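Six Tins of Thread and a Very Patient Cat: Nabila Erraji on printing her own fabric

February 2022

I'd been meaning to talk to Nabila Erraji ever since I bought one of her tea towels at the Catterall spring fair and then couldn't bring myself to dry anything with it.

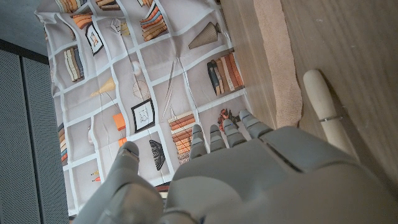 She works from the back bedroom of her house, and when I rang she was halfway through hemming. "Keep talking, I can sew and chat," she said, and she really can - we were on the phone for nearly 2 hours!

Nabila started out doing curtain alterations for a shop called Bumstead (long gone now, sadly) and only began drawing her own patterns when a customer wanted something with pears on it. "I couldn't find pears anywhere. Lemons, yes, loads of lemons. So I drew some pears, and they were awful, and she bought 240 inches of it."

Her first proper range was called Dondo, after her cat, who sleeps on the cutting table and has to be lifted off by the middle. I asked which print sells best and she groaned. "The onions. I spent weeks on the herons and people want onions."

She gets her cotton from Derek Bloxham, who keeps a stall in the covered market and still measures against a brass rule. "Derek will tell you if a colour's going to fade. He talked me out of a lovely pink once and I sulked for days."

I wondered what she'd say to anyone thinking of having a go. "Wash it first! I ruined 30 cushion covers because I didn't. They came out like little hats."

The new range, Mekside, is all river plants and should be ready in April. I've already asked her to put by a tea towel with the watercress on.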